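## Como arrumar a mochila antes de sair

1. Esvazie tudo e sacuda as migalhas.
2. Deite a mochila no chão, com as alças viradas para você e soltas — dobradas por baixo, elas entortam o fundo.
3. Abra o zíper principal até o fim.
4. Coloque primeiro o que é pesado, encostado nas costas.
5. Caixas pequenas e rasas entram por último, perto da abertura.
6. Chaves e cabos vão no bolso da frente. 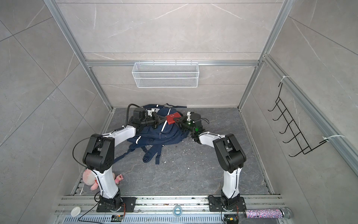

*Mochila azul-marinho deitada, com a caixinha vermelha logo acima da aba.*

Feche o zíper sem forçar. Se travar, tire a última peça e ponha de lado. Depois pendure a mochila pela alça de cima.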